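I've been meaning to write about the Bratdale council by-election for a while, and seeing as it's Thursday night and the kids are asleep (finally!), you get it now.

So we had a recount. A proper one, with scrutineers leaning over the tables and everyone pretending to be calm. The gap after the first count was 40 votes, then somebody found that a bundle of 100 had gone into the wrong pile, and off we went again. I handed out how-to-votes at the primary school in the morning, so I felt like I had a stake in it, even though my candidate came a distant fourth.

What got me was the informals. There were 261 of them, in a ward where some 3000 people bothered to turn up. I'd always assumed informal votes were mostly rude drawings, and sure, a few people had expressed themselves. But plenty were from people who'd numbered one box and stopped, or written two 3s, or used ticks the whole way down. 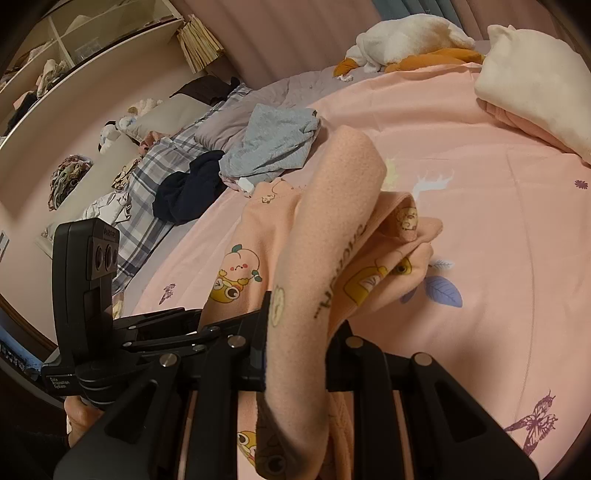 The rules aren't the same for every election, that's the trouble. You learn one way for federal, another for the upper house, and then council comes along with its own instructions in tiny print at the top of the paper. My neighbour has voted for fifty years and she still asked me at the gate how many squares she had to fill in.

I'd love to see a big sample ballot stuck up inside every booth, right at eye level. It'd cost next to nothing! I've emailed the council to ask and had the auto-reply, so I'll let you know if a human writes back.

The sausage sizzle had sold out of onions by ten, by the way.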